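Mug trees: your questions

Last updated 27 Jul 2026

Jultodon is a small website for people who like mug trees. It began as one page on a general kitchen storage site and grew, mostly thanks to readers writing in with very good questions about wobbling, sticky pegs and what to do with a mug whose handle is too small for anything. The ones that come up most are below. We add to the page when something new arrives, so it has no sensible order at all.

What counts as a mug tree?

An upright post on a base, with pegs or arms that mugs hang from by their handles. That's our whole definition. We've had lively letters about wall racks and under-shelf hooks, and lovely as they are, they live on another page. The tree can be wood, metal or anything else that will stand up by itself. We have a soft spot for wood, as you'll gather, because it's quiet (no clank when you put a mug back half asleep) and because you can mend it with very little skill.

How many pegs do I need?

Fewer than you think! Six is the usual number in the shops, but if there are two of you and you wash up every day, four is plenty, and a four-peg tree is so much easier to live with. You can get a hand in between the mugs. The favourite cup stays on its favourite peg. If you own more mugs than pegs, keep the rest in the cupboard and swap them over when you fancy a change. 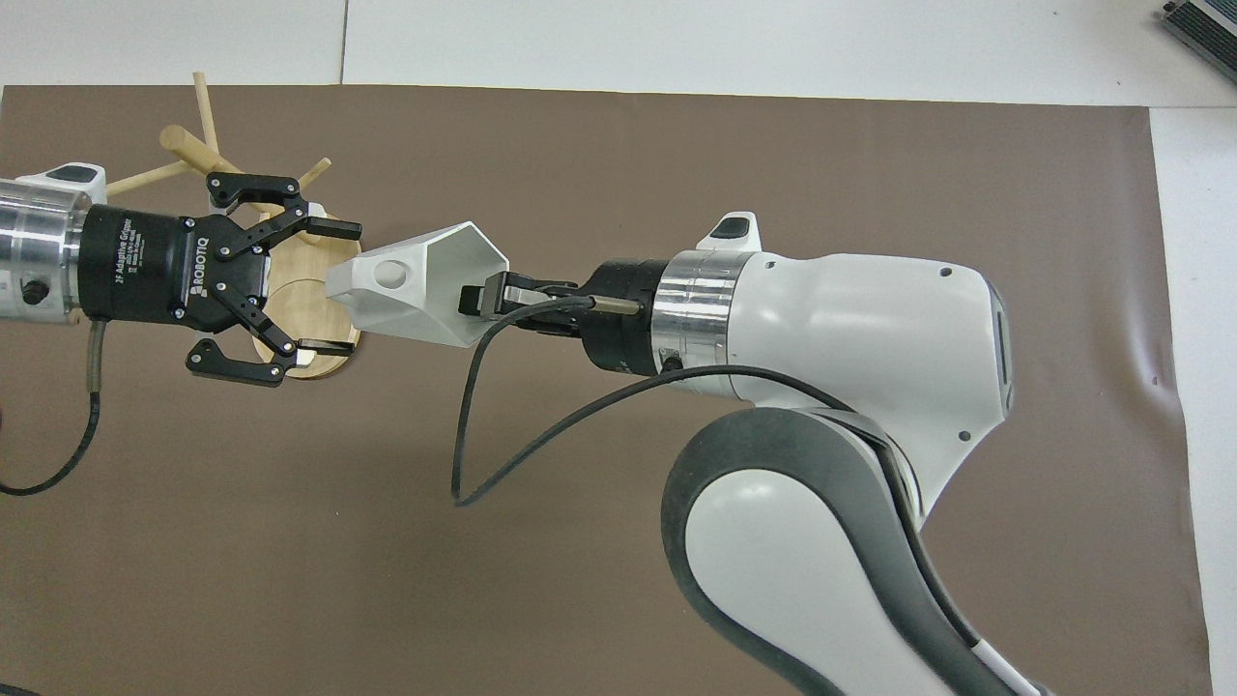
A wooden mug tree with a round base and four pegs.

Do the pegs have to slope upwards?

They need some upward tilt, yes, or the mugs will creep towards the ends every time someone shuts a drawer. It doesn't take much. If yours has a peg that has dropped to level, it has probably come loose in its hole, and you'll find the repair further down.

My tree tips over. Is it faulty?

Usually it's only loaded lopsidedly. Hang the first mug, then put the second on the opposite side, and carry on like that. Take them off in the same way if your tree is a light one. A big soup mug wants to go low down, and if it still makes the tree lean then it should sit on the shelf and be admired there.

If the tree rocks with nothing on it, the base has warped or the table isn't flat. Try it on a different surface before you do anything else. I once spent a happy evening sanding a base that was perfectly flat and had been standing on a crooked worktop. For a base that really does rock, three small felt pads will steady it, as three points always find the surface. Set them close to the rim.

Which mugs hang well?

Anything with a handle you can get two fingers through. Straight-sided mugs are the easiest. Wide, flared ones hang beautifully but bump into their neighbours, so give them a gap. The real troublemakers are the dainty ones with ear-shaped handles, where the peg goes in and the mug promptly swings round to face the wall. I like the look of that myself, but plenty of readers don't.

Will hanging a mug by its handle break it?

A sound handle holds up a mug full of tea several times a day, so an empty mug is no trouble to it. Do look at the two places where the handle joins the body. If there's a hairline crack at either one, retire the mug from drinking as well as hanging. Ours hold pencils, paintbrushes and one rather successful cactus.

Should I dry mugs on the tree?

Give them a wipe first. Drips run down the handle and onto the peg, and bare wood goes grey and furry if it's wet day after day. It's a storage tree more than a drying rack, although we all hang up a damp mug now and then and the sky stays where it is.

How do I clean a wooden one?

A cloth wrung out in warm water with a drop of washing-up liquid, then a dry cloth straight after. Get right in where each peg meets the post, because that's where the dust and the kitchen grease settle down together. An old toothbrush is perfect. Please don't soak it, and please, please don't put it in the dishwasher.

Once a year, or whenever the wood looks thirsty, rub in a little food-safe oil. I do mine in August with the window open. Two thin coats are much nicer than one thick one, which will stay tacky for ages and collect fluff.

What should I work on when I'm oiling or sanding?

Brown paper! I'm a great believer in it. Buy it on the roll, cut a piece big enough to cover most of the table, and leave a strip of tabletop showing at the sides so you have somewhere clean to put your cup down. It doesn't slide about as newspaper does, there's no ink to come off on pale wood, and when you've finished you can fold the whole lot inwards with the dust inside.

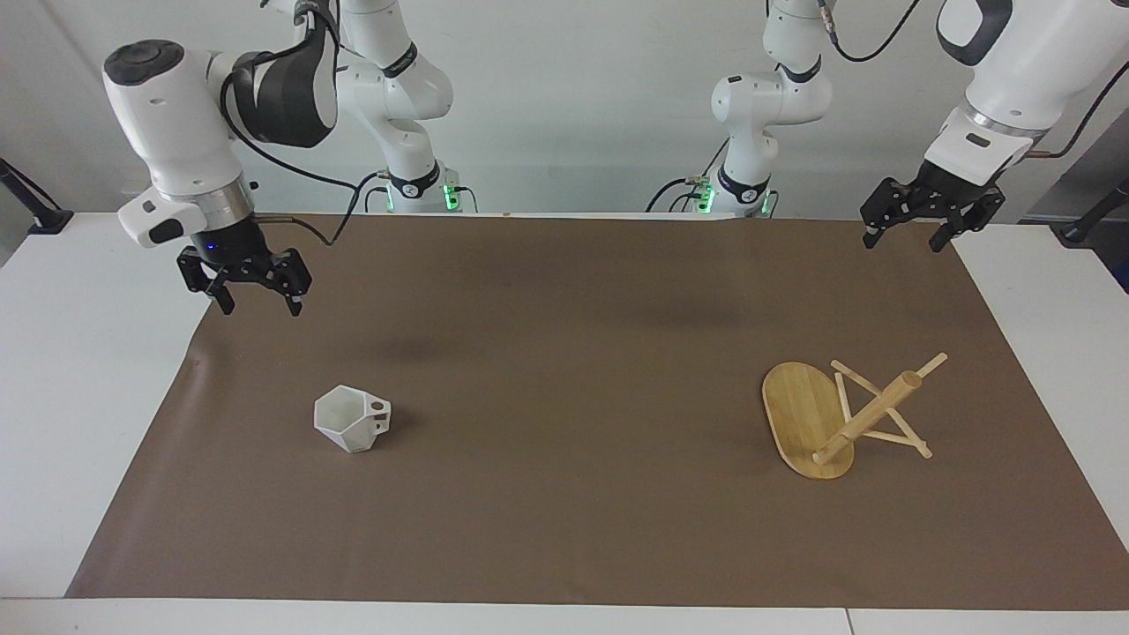

A few creases don't matter, but smooth down anything that would make the base rock while you're working, and tape the corners if you're going to be sanding hard. Matt paper is kinder on the eyes than the shiny kind, too, and you can pencil notes on it as you go. I write the grit of the sandpaper beside each pile, having mixed them up more than once. Oily rags are a different matter from oily paper – open them out flat outside to dry before they go in the bin, and never leave them in a heap, as they can heat up and catch fire.

A peg has come loose. Can I mend it?

You can, and it's a very satisfying half hour. Twist the peg out gently. Scrape the old glue off the end and out of the hole, and try the peg dry to see how it sits. If it's snug, a smear of ordinary wood glue and a night's rest will do it. If it's sloppy, wrap one turn of thin wood shaving round the end before gluing. Check the tilt by eye against the other pegs while the glue is still wet, and wipe away the squeezed-out bit with a damp cloth.

Leave it alone until the next day, even if it feels firm after an hour.

And if the peg has snapped?

Drill out the stump with a bit the same width as the dowel, going slowly and keeping to the angle of the old hole. Measure the broken peg before you throw it away! For the replacement, a plain hardwood dowel is fine. Round off the free end with sandpaper so that it doesn't scratch the inside of the handle. New wood will look paler for a while, and then one day you won't be able to find it.

What are the Burach and the Phromma?

They're our two home-made patterns, named after nothing in particular. The Burach is the short one, with four pegs and a wide base. The Phromma has six pegs in two rows and stands 40 cm tall, with a base 11 cm from centre to rim. Both are on the patterns page and you're welcome to make either, change either, or give one away as a present. If you're new to drilling at an angle, begin with the Burach. It forgives a lot.

Can I use one for something other than mugs?

Oh, do. Readers have sent in trees holding necklaces, bangles, rolls of ribbon, sets of measuring cups and dog leads. The Granddale knitting group keeps wound skeins on theirs, which has made me want a second tree for the sewing table. Just go over the pegs with very fine sandpaper first if you're hanging anything that snags.

Where should it stand?

Close to the kettle, but out of the steam. Leave enough room to turn it, as you'll always want the mug at the back.

I have a question that isn't on the page.

Send it in through the contact form, and do say how many pegs your tree has and what the base is like underneath. If something is wobbling, tell us whether it wobbles with the mugs off. Replies can take a week or so when the garden is busy, but every letter gets read, and the odd ones are very welcome.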